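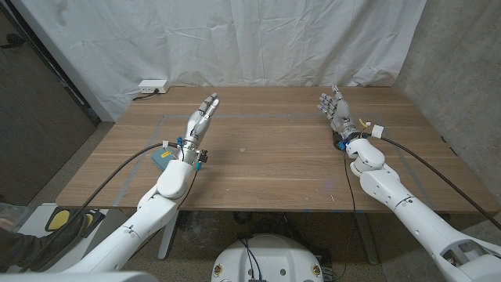
Two robotic arms at a wooden table.

The Bin Contract

Svend Bundgaard had been Head of Municipal Surfaces at Dredley Borough Council for 28 years when they came for him over the bollards.

He had expected it to be the car park. Everybody who knew anything about Dredley expected it to be the car park, and he had spent most of June preparing an answer on the car park, with maps. When Kolbrún Thoroddsen from the county audit office sat down opposite him and opened a folder, he already had the first map unrolled and held flat at the corners with two mugs.

"Could you tell me about the bollards?" she said.

He rolled the map up again.

"Which bollards?"

"The ones in Jollum Lane."

"Lovely bollards," said Svend.

"I went to look at them yesterday. There are 6."

"They do a good job for their number."

She turned a page. She turned pages the way other people light cigarettes. "The council paid for 900."

Svend had always thought that the trick with a large figure was to be first to look disappointed in it. He put on his reading glasses and leaned over the invoice, which he had signed, and shook his head at it like a vet.

"Delivered in stages," he said.

"Over what period?"

"Geological, I should think, at this rate. I've had words with them."

"With Baldursdóttir Street Furniture."

"Strong words."

"The registered address is a caravan."

"They're a lean outfit."

"It's your caravan, Mr Bundgaard."

Somebody in the corridor was singing a carol badly. The Highways lot had their Christmas lunch that day and had started, as was traditional, on the coach. Svend listened to them go by. He had been invited every year and had paid for it every year, or Baldursdóttir had, and not one of them had ever asked why a bollard firm should be so fond of turkey.

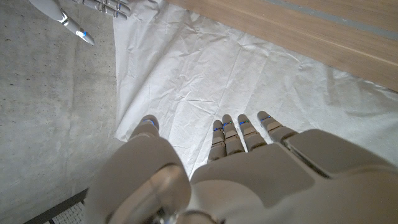

A robotic hand, close up.

"May I ask who told you?" he said.

"Your department did. You file very well."

It was true, and it stung. He had never been able to throw away a receipt. Other men in his position, he understood, had bonfires. Svend had a labelled box for each year and a smaller box inside it marked PRIVATE, which the audit office had found in the time it took him to make the tea.

"There's also this," she said, and slid a sheet across. "A payment of £1,290 to a company called Studo. It says consultancy."

"Ah. Yes. They consulted."

"About what?"

"Ethics," said Svend.

Kolbrún Thoroddsen looked at him for some time. He thought he saw the start of a smile and felt his old warmth coming back, the warmth that had got him through two inquiries and a select committee. He asked if she had eaten. He mentioned a place by the canal, very good on fish, where they knew him.

"They do know you," she said. "They've sent us the bill."

So he signed. It was a short statement, a good deal shorter than he felt the work deserved, and it had Dec 19, 2018 typed at the top and his name spelt wrong at the bottom. He corrected the spelling and initialled the correction. She thanked him for that.

"What happens to the bollards?" he asked, getting his coat.

"They stay where they are, I imagine."

"Only the end one wobbles. Someone ought to be told."

She wrote it down. He watched her do it, and then he walked home the long way, up Jollum Lane, past the bakery and the shut bank. A delivery van was parked on the pavement where there might have been a bollard, and the driver wound down his window to say the council wanted shooting.

"I know," said Svend. "I've had words with them."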